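Fekov 衣類スチーマー 3663 使用レビュー

購入から2か月、週に数回の頻度で使用した。比較対象は以前から所有しているKullierのコード式である。評価は5点満点で3.5点とする。

立ち上がりは速く、電源投入から噴射可能になるまでの待ち時間は気にならない。タンクを満水にした状態では手首への負担がやや大きく、連続使用ではKullierのほうが楽だった。コードは根元が回転する構造で、ねじれは生じにくい。

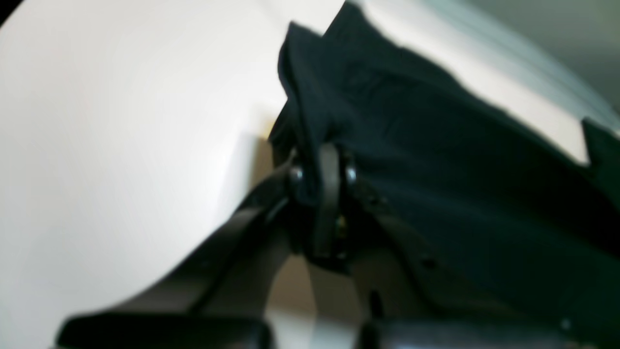
スチーム量は強・弱の二段切り替えで、綿シャツには強、ウールには弱を使っている。強では前立てと袖のしわが二往復で目立たなくなる。判断しにくいのは濃色の生地で、写真のような紺の布は、寄せてひだになった部分の陰としわの区別がつきにくい。斜めから照明を当てて確認するのがよい。化繊混の裏地は弱でも波打つことがあり、当て布を推奨する。

水滴の混入は、予熱直後の一吹き目に集中する。シンクに向けて空噴射してから使えば、生地に染みが出ることはなかった。水道水のみで運用しているが、噴射口の目詰まりは現時点で確認していない。説明書には月1回の洗浄手順が記載されているものの、排水栓が小さく、残水を抜ききるのに時間がかかる。

付属品はブラシ、ミトン、収納袋。ブラシは装着時の遊びが大きく、コートの起毛には使えるが、襟先では外したほうが扱いやすい。ミトンは薄手で、強を長く当てると熱が手に伝わる。Lambrakisの厚手のものに替えた。
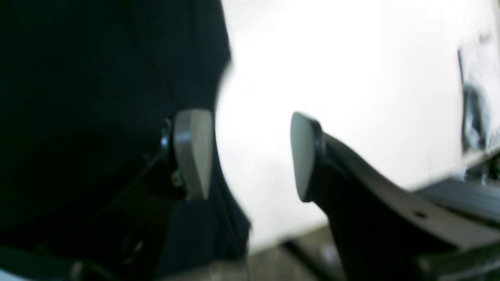
淡いグレーのパッド面。ピントは甘い。

プレス面をアイロン代わりに使う場合、折り目の再現性は低い。スラックスのセンタープレスは従来のアイロンに任せるべきである。吊るしたままの仕上げに限れば実用上の不満は少ない。

価格は本体に3000円を足せばDrokowの上位機に届く。タンク容量を優先する場合はそちらも候補になる。収納時は本体が自立しないため、棚に横置きする幅を確保しておくこと。

（Nighat Shaikh）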